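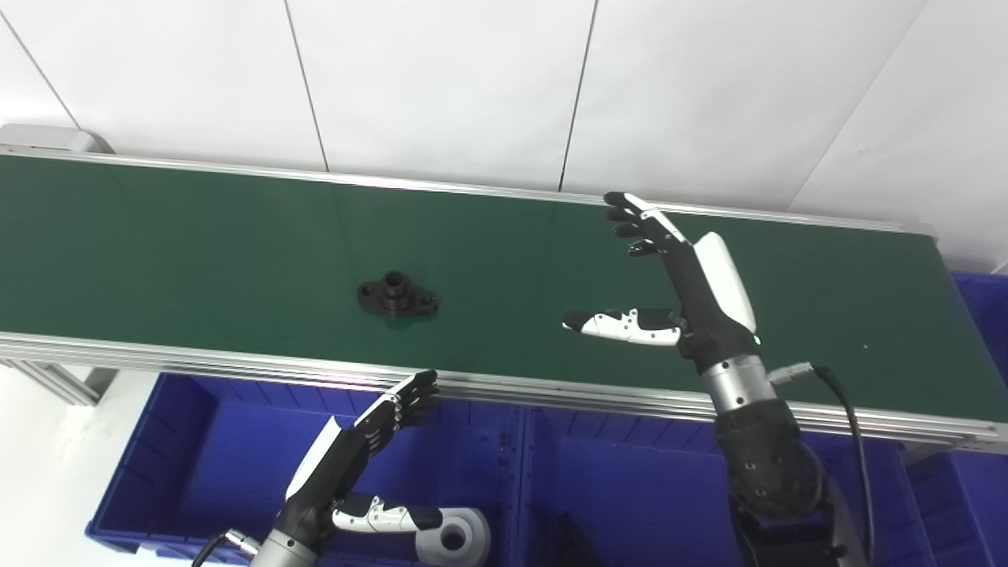

One of our Rutherford customers likes to say that a belt is only as good as its last wipe-down, and after years of looking after the Vitix line we tend to agree.

4. Cleaning the green belt

1. Stop the belt and lift off any parts still resting on it — black flanges too, however snug they look.
2. Wipe the surface with a damp cloth, then go along the grooves of the near rail.
3. Let everything dry before you restart.

Caution: please keep sleeves clear of the belt.

Dranolska, Raretville — Contact us | Back to top

Comments
Do the grooves every Saturday, it's worth it!
A soft brush works nicely too.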